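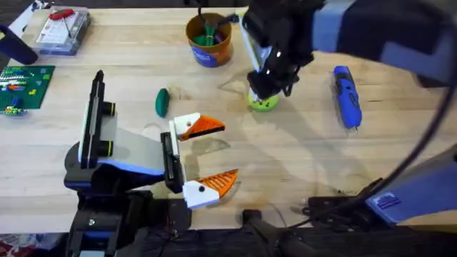 Kidine Opens Its Robot Handling Laboratory to the Public

Posted 09/08/2019 -- Office of Communications

The Kidine Institute for Applied Automation welcomed residents, students and local employers to its handling laboratory for the annual open day, the first to be held since the laboratory moved into the former Drakos textile building. The doors were open from late morning until early evening, and every scheduled demonstration was filled.

The main attraction was the two-arm tabletop station, where researchers are studying how a pair of robot arms can share one work surface and pick up ordinary household and hobby items. The arms stand over a light wooden table. Visitors gathered there throughout the day to follow the work, which included the handling of a rounded, lime-green object, held from above by one arm while the other waited with its orange-tipped fingers spread open. A blue cordless screwdriver, a brown bucket of green items, and a green baseplate covered with toy bricks shared the same tabletop.

"We chose things that people already know from their kitchens, garages and children's rooms," said Dr. Magdalini Michailidis, director of the laboratory. "A visitor can judge for herself whether a task is easy or hard for a human hand. It gives us a common starting point for talking about what is easy or hard for a machine."

Four demonstrations at the table

The station ran four public demonstrations, each followed by a period for questions. Research engineer Spyros Vlachopoulos led the first two and Veronika Szekeres, a doctoral candidate, led the others. Both explained that the research group, known as Jernix, is concerned with mixed collections of objects. A factory line usually presents the same part in the same position many times over. A household table does not, and a soft item may be lying next to a hard one, or a smooth item next to one with holes and ridges.

Ms. Szekeres told the audience that much of the group's effort goes into the first moment of contact, when the fingers of a gripper close on an item. If the fingers close too firmly, a light object may bend or jump away. If they close too gently, the object may slip as it is raised. She said the group records failed attempts with the same care as successful ones, and that a good part of each working week is spent reviewing them.

Mr. Vlachopoulos spoke about the sharing of space. Two arms that can reach the same spot must be kept from striking each other, and the simplest way to do that is to let only one move at a time. The group's present work allows both to move, with each giving way according to the task assigned to it. He noted that this remains slower than a person with two practiced hands, and he invited guests to try sorting a small tray of items at a neighboring bench to compare.

Questions from the audience ranged from the cost of upkeep to the use of such equipment in the care of older adults. Asked when a machine of this kind might clear a family dinner table, Mr. Vlachopoulos declined to give a date. He said the laboratory was not developing a product for the home and that its results would be made available to other research groups.

Attendance and school program

The front desk registered 1763 visitors over the course of the day. The institute had prepared 2000 printed programs, and the remaining copies have been sent to public libraries in the district, where they may be picked up free of charge.

Pupils from 7 area schools attended during the morning session, which was reserved for school groups until lunch. The visits were arranged by Evanthia Vrettos, head of education and outreach, whose office also supplied teachers with a workbook in advance. Pupils were asked to pick an object from their own homes, draw it, and mark the places where they would hold it. The drawings were put up along the main corridor and will stay on display through the end of the fall term.

"The teachers asked us for an activity that did not need a computer," Ms. Vrettos said. "Several classes brought far more drawings than we had planned for, and we had to find another wall."

The afternoon was open to all. In addition to the two-arm station, guests could tour the machine shop, the electronics workroom and the small lecture hall, where staff gave short talks on training and careers. The second-floor offices were closed to the public.

Support from local employers

The open day was held with the support of Stidach, the regional packaging company, which has worked with the institute since the laboratory's founding. Polyxeni Kontogiannis, operations manager at Stidach, addressed guests shortly after noon. She said her company's interest was in the packing of mixed orders, where a single carton may hold goods of very different shapes, and where the work is still done almost entirely by hand.

Ms. Kontogiannis also spoke about employment. She said that Stidach would continue to hire and train packing staff, and that the company expected the need for technicians to grow. Stidach will fund two student placements at the laboratory in the coming academic year. Applications will be handled by the institute's student office, and details will be posted at the main entrance and on the institute's notice page.

Building and access

Many of those attending were seeing the Drakos building for the first time since its renovation. The laboratory moved there in April, after a delay caused by repairs to the roof. The ground floor now holds the handling stations and the machine shop, and a ramp has been added on the courtyard side. Former employees of the textile works were invited as guests of the institute and were given a separate tour of the building, including the old dye room, which is now used for storage.

Several visitors remarked that the signs from the parking area to the courtyard entrance were hard to follow. The institute regrets the inconvenience and will install larger signs before the next public event. Guests who left items in the coatroom may claim them at the front desk during regular office hours.

Further visits

Groups that were unable to attend may request a guided visit to the handling laboratory. Visits last one hour and include time at the two-arm station when the research schedule allows. Requests should be made in writing to the Office of Education and Outreach and should state the size of the group, the ages of any pupils, and any access needs. Children must be accompanied by an adult, and food and drink are not permitted in the laboratory.

Dr. Michailidis thanked the staff and students who gave up their day off to meet the public. The laboratory has since returned to its regular schedule, and the two-arm station is reserved for research use until the start of the school visit season.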